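Letters to the Editor: Spring Issue

The editors thank Declan Pearce of Nallar, who graduated in 1984's successor class and has corrected our December article on yabbies. The species shown on page 15 was a marron – a larger animal with different colouring – and the caption should have said so.

Readers also asked about the recipe printed on page 8. The cooking time of seven minutes applies to yabbies only. Marron need longer.

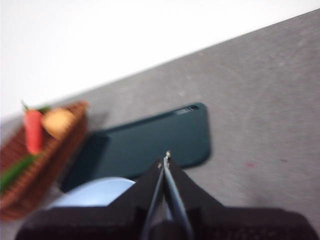

Letters for the next issue close on 2nd April and should be addressed to Ronaldo Aguiar at the Stultgate office. Please include your name and town of residence.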